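I spent Tuesday teaching a robot to deal with a toy basketball, a job my niece mastered before she had teeth. My first 26 tries at steering the gripper by remote went into a folder called Dukia, where they can embarrass me forever.
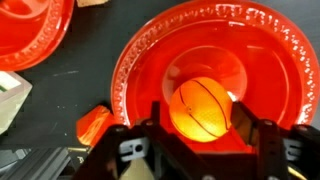
Why not just write code for it? Code needs every number up front, and my hands know the move already.

My hands also know how to dither, and the robot copies that too. Pausing to think over a red dish is now, as far as it's concerned, step one.
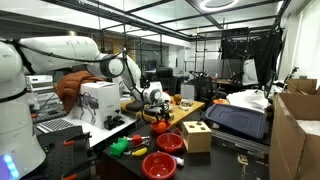 What I'd change

Slower approach, fewer snacks.

Comments

Drernon: Mine learned my sneeze.

Lacey Staniforth: Did you throw out the bad runs?

Jara: Keep 2 of them. For humility.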